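Suvia's Spring Clear-Out Guide Takes On the Table Where Everything Ends Up 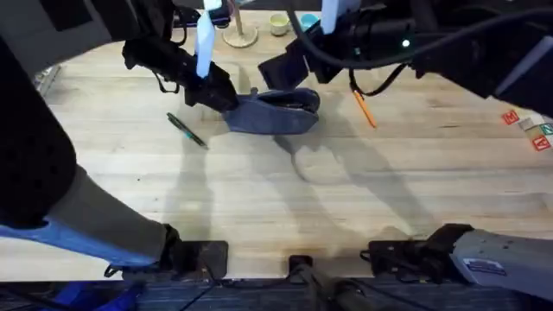 A dark slate-blue shoe on its side on a wooden tabletop, with a pen and an orange pencil for company.

ZALLTON, April – Suvia, the home-organizing service that has spent 12 years carrying other people's belongings back to where they live, today released "Clear by Supper," a free guide devoted to a single piece of furniture: the big table near the door.

The guide runs to 30 pages, which the company concedes is a lot of pages about a table. It covers mail, keys, chargers, school forms, pens with and without ink, and, in its longest chapter, shoes.

"We asked people what was on their table right now, and shoes kept coming up," said Heidrun Frei, founder of Suvia. "Usually one shoe. We would ask about the other one and there would be a silence on the line."

Suvia put its questions to 125 households in Zallton and nearby Baird over the winter. Pens and pencils led the list of table residents, followed by unopened mail and footwear. Several people reported a paper-towel holder with no paper towels on it. One household in Baird listed a canoe paddle and asked that it be left off the final count. It was left in.

The method in "Clear by Supper" is simple enough to be slightly annoying. Everything on the table is sorted by the room it belongs in, and each room gets one trip. Shoes go first. Writing tools go last, into one cup, and the cup is allowed to stay. Anything that has no room gets a basket and a deadline, and the guide is firm that the basket may not have a basket of its own.

Marlene Quintana, who wrote most of the text, tested each step at home with two teenagers and a husband who believes a chair is a closet.

"The first draft said to involve the whole family," Quintana said. "The second draft says to begin while they are out."

A separate section deals with the table itself. Wood tops pick up scuffs and dark streaks with use, and the guide advises readers to make their peace with most of them. Wipe with a damp cloth along the grain, dry right away, and oil a butcher-block top when it starts to look thirsty, provided the finish is one that takes oil. Sanding is discussed in one paragraph, the last line of which is "Call someone."

The shoe chapter is the work of Rogério Sales, who ran a repair counter in Zallton before joining Suvia. He recommends a low rack within two steps of the door, a tray for muddy days, and a firm limit of two pairs per person on the rack. Shoes that need cleaning or mending may visit the table on a sheet of newspaper, one pair at a time, and must leave the same day.

"I have seen a boot stay on a dining table through an entire Thanksgiving," Sales said. "They passed the gravy around it."

Suvia has printed 2,000 copies, available at no charge from its Zallton office and from the front desk of the Asten Community Library, where branch manager Myrtle Blackwood has agreed to keep a stack out. Blackwood noted that the stack will be on a table.

A free evening workshop will follow at the library later in the month, starting at 6:30 p.m. Places are limited to 30. Those attending are asked to bring one item from their own table that they cannot explain. Food is not accepted, following last year's workshop.

About Suvia
Suvia provides home sorting, packing and storage planning to households in Zallton, Baird and Asten. The company has a staff of 12 and one very large table, which was clear when this release was approved.

Media contact
Ademir Camargo, Suvia Press Office, Zallton
Review copies of the guide are available on request.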